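工单 2388：红色铺面白色标线褪色、边缘发糊
提交人：Lai-ching Hsu
处理人：Somkiat Prasertsri
地点：Bralutlow 外场
状态：待复查
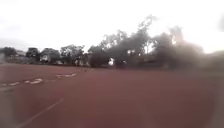

问题描述
左侧那条弧形虚线有几段已经发白掉粉，边缘不齐。旁边的细实线更淡，往前走一段就看不出来了。红色面层本身没有报修。上次划线用的是 Grestar 的白色标线漆，面层由 Dralport 施工。

处理记录
09:10 Somkiat：收到。请问最近有没有用高压水枪冲洗过？
09:35 Lai-ching：冲过一次，压力 90 bar，是 Kwan 的清洗队做的。喷嘴离地多远没有记录。
10:20 Somkiat：压力偏高，先停用水枪，改用软刷加清水。虚线和细实线分开处理，不要一次全部重划。
13:40 Somkiat：到现场用胶带试粘，虚线粘下白粉，细实线几乎没有粉，应该是当时涂得太薄。
14:05 Lai-ching：库里还有 38 升同款漆，够不够？
14:15 Somkiat：补线够用。开桶前看一下批号，过期的不要用。

后续安排
1. 清扫浮灰，铺面干透后再弹线。
2. 虚线按原弧度补，端头贴胶带。
3. 细实线涂两遍，第一遍干后再涂第二遍。
4. 材料和人工预算 2,000，超出另外报批。

复查放在十二月，由 Lai-ching 填表后关单。树那一侧的落叶另开工单，不并入本单。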